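Grinau wrist-view grasp set, v2

What you get

900 grasp attempts recorded from a wrist camera at the Golar bench, 400 with the stock Bema fingers and the rest with the Nseir replacements. Each attempt is one folder: stills, joint log, gripper width, and a pass/fail label entered by hand.

Why we made it

Nseir says its fingers hold small rigid parts better than the stock ones. We doubted that and still mostly do. The gain we measured is small, and it shrinks again once you drop the attempts where the operator nudged the part first. Check the "nudged" column before you quote anything.

What the wrist camera sees

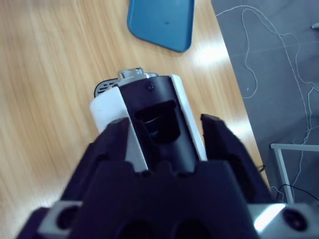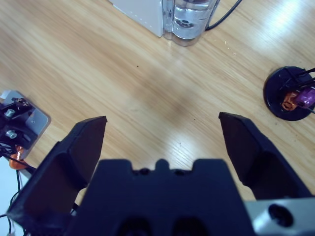

Wrist camera stills. First: fingers at a small black-and-white device. Second: fingers open, nothing held.

Known problems

Glare on the wood. Any method that finds the part by brightness will do badly, and ours did.

The fingers and gripper body take up a lot of every still. A model can score well by reading finger position and ignoring the part. Run a masked baseline.

73 attempts have no width reading. We left them in with the field blank. Do not fill it with zero.

Labels come from one pass by one person. "Pass" means the part left the table for 2 seconds, a low bar.

Not covered

Soft parts, wet parts, anything heavy. Please don't cite this set as proof that either finger is better in general.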